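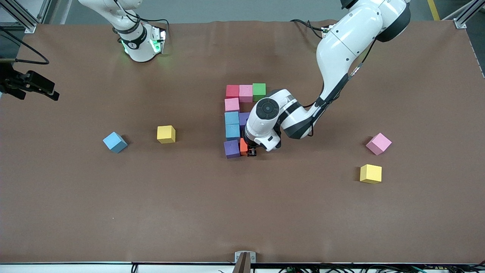 双腕アームの教示データ収集について語るスレ
カテゴリ:ロボット学習/データ収集
返信 10件

rirari_k
2018年11月13日
スポンジのキューブを並べて形を作るタスクで、遠隔操作のデモを集めています。社内ではRirariと呼んでいる双腕のセットです。今132エピソードたまったところで、学習させると最初の数個は置けるのに、列の端に寄せる段階で隣のキューブを押してしまいます。
質問は二つ。
・開始時のキューブの置き方は毎回どの程度崩していますか
・失敗したデモは捨てていますか

mokumoku
崩し方が足りないのでは。うちは最初、操作者が無意識に取りやすい向きで置き直していて、後から初期配置を重ねて描いたらほとんど同じ場所に固まっていた。今は配置を乱数で出して、画面の指示通りに置いてもらっている。角度も込みで。

Jui-lin Fu
押してしまう件は配置よりグリッパの降ろし方だと思います。密集したところに真上から指を入れるとき、人間は隣との隙間を見て指の向きを変えますが、手首カメラがないとその判断の根拠がデータに残りません。カメラは何台ですか。

rirari_k
固定が2台です。手首にはつけていません。ケーブルの取り回しが面倒で後回しにしていました。
配置は人任せなので、mokumokuさんの言う通り偏っている可能性があります。

Jui-lin Fu
固定だけだと、手前に来た腕の手首や前腕でキューブが隠れますよね。隠れている時間が長いエピソードほど、モデルから見ると当てずっぽうの動作になります。手首カメラを先につけるべきです。集め直しになるなら早いほうがいい。

namako_arm
そこは反対。132本でカメラ構成を変えて全部捨てるのはもったいない。固定カメラの位置を少し上げるだけで隠れ方はかなり変わる。うちは固定だけで同じようなブロック並べをやっていて、密集部もそこそこ通る。観測の履歴を数フレーム入れているのも効いていると思う。

Jui-lin Fu
「そこそこ」の数字が知りたいです。あと、カメラを上げたら結局それも構成変更なので、今までの分は混ぜにくくなりますよ。

namako_arm
60回試して、隣を動かさずに置けたのが半分を少し超えるくらい。良くはない。ただ手首カメラをつけた知り合いのところも、露出が暴れて最初は苦労していた。つければ解決という話ではない。

Zihan Ye
失敗デモの質問に答えます。捨てないほうがいいです。ただし種類で分けます。
押してずらした後に直しているもの:残す。修正動作は貴重です。
落として机の外に出たもの:落とす直前で切る。
操作者が途中で迷って止まったもの:止まっている区間を削る。これを残すと本番でも同じところで止まります。
ラベルは収録直後に操作者本人がつけるのが一番早いです。翌日だと覚えていません。

mokumoku
停止区間は本当にそれ。5月に集めた分がほぼ全滅した。操作者がグリッパを列のすぐ横まで下ろしてから考え込む癖があって、学習後のモデルもそこで固まったまま動かなくなった。

Hsin-yi Tsang
操作者は何人でしょうか。一人で全部取っていると順番の癖も入ります。うちでは同じ色を続けて取る人と、近いものから取る人がいて、混ぜたら両方の中間のような動きになりました。左右どちらの腕で取るかも、先に決めておいたほうがいいです。机の中央付近は人によって割れます。

rirari_k
操作者は2人です。順番は決めていませんでした。腕の使い分けも自由です。見返すと片方の人はほとんど一方の腕だけで済ませていて、もう一方は奥で待機したままのエピソードがかなりあります。

Zihan Ye
待機のままでも腕の関節値は記録に入っていますか。入っているなら、待機姿勢を毎回同じにしておくといいです。ばらばらだと、動かない腕の姿勢から次の動作を当てるような変な相関を拾うことがあります。

rirari_k
入っています。待機姿勢はそろっていません。次から収録開始時に両腕を決まった姿勢に戻すようにします。

namako_arm
順番は決めなくていい派。決めると、途中で一個ずれただけで続きができなくなる。目標の形だけ決めて、順番は散らしたほうが復帰に強い。

Hsin-yi Tsang
数千本集められるならそうですが、この本数で順番まで散らすのは厳しいと思います。まず固定で通してから崩すのが現実的では。

rirari_k
ありがとうございます。とりあえず次の順でやってみます。
1. 初期配置を乱数の指示に変更(角度込み)
2. 既存分は停止区間を削って再学習
3. 取る順番は上の列から、腕は中央線で分担
4. それでも押すなら手首カメラ
カメラについては意見が割れたので、2の結果を見てから決めます。

Jui-lin Fu
4を最後にするのは賛成しませんが、再学習の結果は見たいです。隣をどれだけずらしたか、距離も測っておいてください。成功か失敗かだけだと比較できないので。

mokumoku
乱数配置のスクリプト、必要なら貼ります。キューブ同士が重ならないように引き直すだけの短いものです。

rirari_k
お願いします。机の端からの余白も指定できると助かります。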